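Perda de chave de cacifo: qual o procedimento?

Ingeborg Hamann
Extraviei em fevereiro a chave do cacifo 636. Solicito informação sobre a segunda via e o respetivo prazo.

Saodah Pasaribu
O pedido deve ser apresentado na receção, a partir das 9 horas, com documento de identificação. A segunda via é entregue no prazo de 3 dias úteis - o cacifo permanece fechado até essa data. Recomenda-se o uso de um cordão em espiral.

Hilta
Comigo demorou 6 dias. Convém insistir.
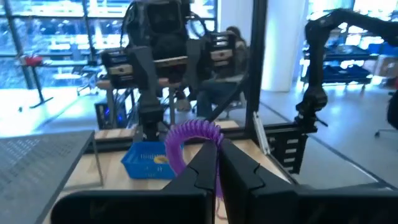

Cordão em espiral, de cor roxa.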